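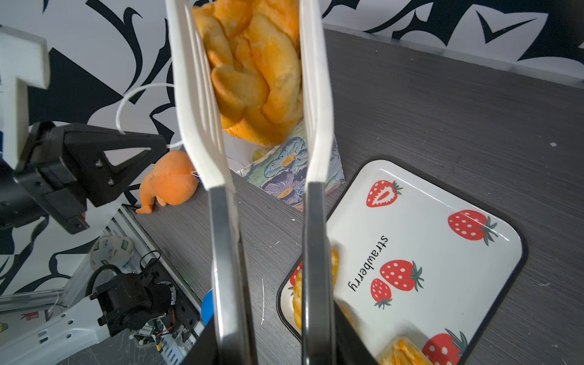 Suchbegriff eingeben Suchen

Thekenvitrine Bukari, beheizt

Die Bukari ist eine beheizte Aufsatzvitrine für Bäckereien, Cafés und Hofläden. Sie wird auf eine vorhandene Theke gestellt und braucht keinen Wasseranschluss. Gebaut wird sie von Plalleck, die Heizplatte kommt von Vasseur.

Breite: 1.067 mm
Tiefe: 453 mm
Einlegeböden: 5, einzeln verstellbar
Anschluss: Schutzkontaktstecker, 230 V
Preis: 1.315 Euro zzgl. MwSt.

Die Bedienseite hat zwei Schiebetüren, die sich zum Putzen nach oben aushängen lassen. Die Kundenseite ist fest verglast. Für Selbstbedienung gibt es eine Ausführung mit Klappen vorn, die Maße bleiben gleich.

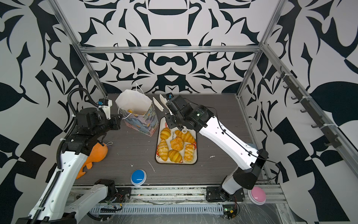 Tablett, cremefarben, Rand rot gepunktet

Tabletts gehören nicht zum Lieferumfang. Auf den Böden der Vitrine liegen Gitterroste, darauf passen Bleche im Format 400 x 300 mm. Kunststofftabletts bitte nur auf den oberen Böden verwenden - direkt über der Heizplatte werden sie zu heiß.

Die Temperatur wird stufenlos am Drehregler eingestellt. Für Laugengebäck und Plunder reicht eine niedrige Stufe, für gefüllte Teilchen mit Käse oder Fleisch gelten die Vorgaben Ihres Hygienekonzepts. Ein Fühler sitzt am mittleren Boden, die Anzeige ist auf der Bedienseite.
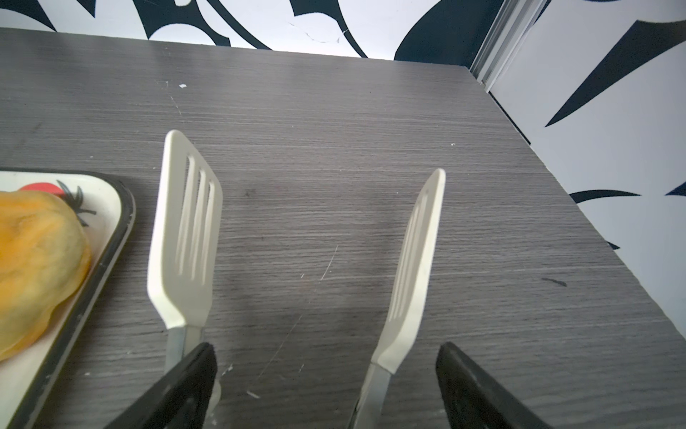

Wender mit weißem, geschlitztem Kopf und Metallstiel

Zur Reinigung Netzstecker ziehen und die Platte abkühlen lassen. Roste und Krümelblech dürfen in die Spülmaschine, die Scheiben nicht. Keine Scheuermilch auf die Heizplatte geben. Bei eingebranntem Zucker hilft der Reiniger Natent, zehn Minuten einwirken lassen und feucht abwischen.

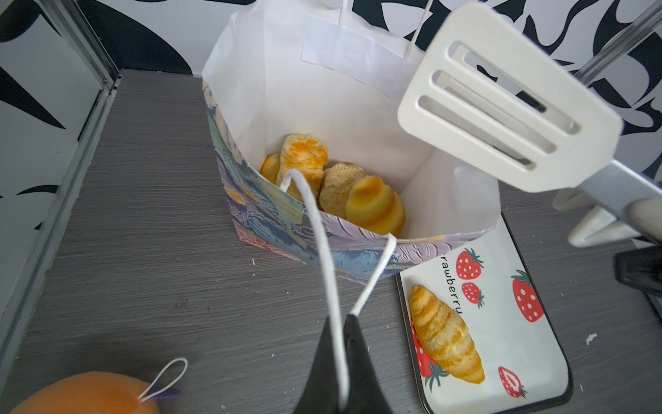 Lesezeit: 2 Minuten

Lieferung frei Bordsteinkante, freitags keine Anlieferung. Im August ist das Lager zwei Wochen geschlossen, Ersatzteile gehen in dieser Zeit trotzdem raus. Türrollen, Dichtungen und Leuchtmittel sind einzeln erhältlich.

Fragen zu Sondermaßen beantwortet Kenta Fujimoto, werktags bis 16 Uhr. Bitte Thekentiefe und Lage der Steckdose angeben.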